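Keeping One Robot Healthy: notes for the Traltmont meetup
8th August, second slot, 25 minutes plus questions

(Wait for the projector. Don't start talking over the fan again.)

Hi everybody! So I look after a mobile manipulator called Musteo. It's one machine, one arm on a rolling base, and for most of this year it has been my job to keep its simulated twin and its hardware agreeing with each other. I'm not going to talk about learning or planning or any of the glamorous stuff. I'm going to talk about camera mounts, joint offsets and a checklist taped inside a cupboard door.

Quick background. We run Musteo in a simulated apartment before we let it loose in the real test flat at Plumport. The apartment is nothing fancy, red walls, pink floor, furniture you'd expect. I start every maintenance day in there, with the arm parked, and I go through the cameras one by one before I touch a single motor.

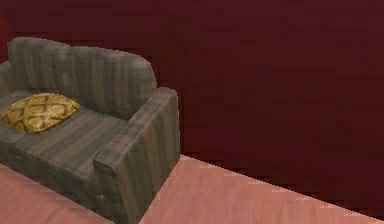 Camera check, arm parked: striped armchair, mustard pillow, dark red wall.

What I want from a parked view is zero robot. If I can see a finger or a bit of gripper poking in, either the park pose has changed or the mount has, and I stop right there and go find out which. It takes a couple of minutes and it has saved me whole afternoons. (Tell the February story here, keep it short!)

OK, February. Somebody had loaded an old mount file, and the wrist camera was off by 2 degrees. Two degrees sounds like nothing! But the arm kept coming in crooked on door handles, and we spent days blaming the controller. We retuned gains. We swapped a cable that was perfectly fine. I wrote a very grumpy email. Then I opened the parked view next to an old one and the armchair was in a different spot. So now the parked view comes first, every time, before coffee.

Next slide. This one's the overhead view, looking down past the arm into the room.

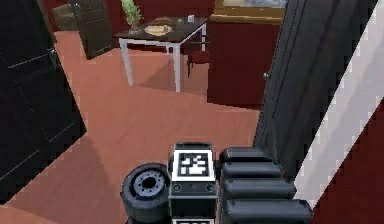
My calibration routine has 31 steps, and I'll spare you most of them. The ones that matter are the joint zeros and the marker read. I power up, home every joint, wait for the status to settle, and then have the camera find the marker on top of that boxy black module, the square black-and-white one right next to the big gray wheel-like part. If the detector gets it first try, great, I write down the pose and move on. If it flickers, I look at exposure before I look at anything mechanical, and on the real machine I also wipe the marker with a dry cloth (dry! I learned that with a solvent wipe and had to print a new one). Then I compare the marker pose with what the joint angles say it should be. Any disagreement goes in the log, even a small one, with the software version beside it.

(Ask the room: who keeps a log? Who reads it? Pause for the laugh.)

Our log has 61 entries as of this week. A lot of them are boring, and I love the boring ones. The one I keep going back to is a slow drift in the shoulder zero on the hardware. On any single day it looked like noise. Lined up in a column it went the same way every time, and the culprit was a set screw on the Ebihara coupling backing itself out. A dab of thread locker, a witness mark in paint pen so I can see if it moves, and it's been quiet.

Last bit is the base. People forget the base! You can have a beautifully calibrated arm sitting on a base that thinks it's somewhere else, so I finish by sending Musteo to a few standing spots and checking what it sees from each one. I like views with long straight edges in them.

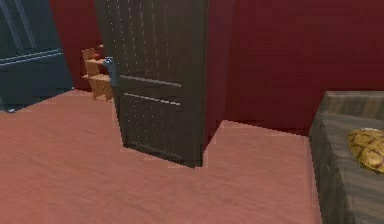
Standing-spot check: half-open door, blue cabinet at the left, little wooden shelf in the corner.

I compare the door edge and the line where the wall meets the floor against my saved reference. If those line up I'm happy. If the whole view has slid sideways I suspect the base heading, and if it's tilted I go back to the camera mount and start over, sighing.

One warning on doors: save the door angle along with the reference. I didn't, at first, and I chased a heading error that was just a door somebody had opened further.

(If time is short, skip the battery stuff and go to questions.)

Battery stuff: label your packs, rotate them, don't leave them on the charger over a long weekend. The checklist template is on the handout, so grab one on your way out. Questions?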